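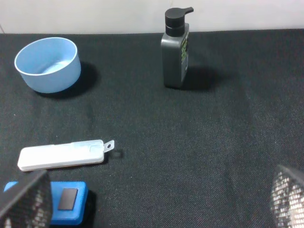

Friday, wet bench, bay 2

Cloth and light check for the Wemosau tabletop layout. Dark woven cloth kept from last time. Light stays upper left, dimmer at 700 on the dial. Tried 2,000 first and the pump bottle threw too hard a highlight, so went back down.

Bowl: light blue, straight sides, goes to the back. Rim reads clearly against the cloth at this level. Floor of the bowl comes out paler than the wall; leave it, no correction.

Bottle: dark body, black pump, nozzle to the right. Shadow also falls to the right. Keep small items out of that strip.

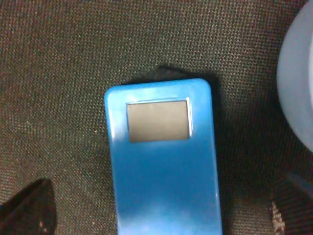 Notebook 4, p. 188

Weave is tight enough to hold detail close up, with some reddish and tan flecks in the brighter parts. Glossy blue plastic is the worst case for glare: broad white patch around the small gray window. Ona Rimkutė suggests a diffuser sheet from the Zirkine box. Cut one to 239 mm, not fitted yet.

Cloth wrinkles are minor, but there is a soft diagonal fold from upper center down toward the middle. Iron before the next session, low setting, reverse side. Do not stretch it with tape; the weave distorts at the corners.

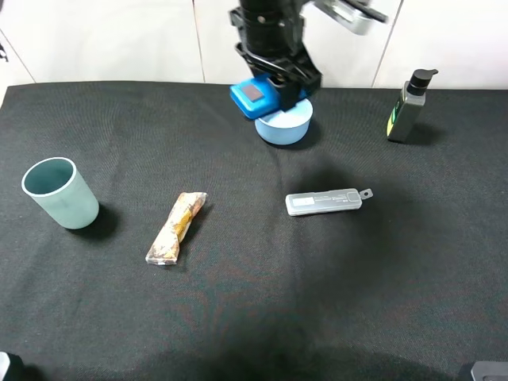

Cup and open items

Pale teal cup goes left foreground, open end up. Close in hue to the bowl, so keep the two well apart.

Wall tile is glossy. Check for reflections if the lamp is moved.

To do: fit diffuser, iron cloth, ask Fredy Cáceres for the second lamp clamp.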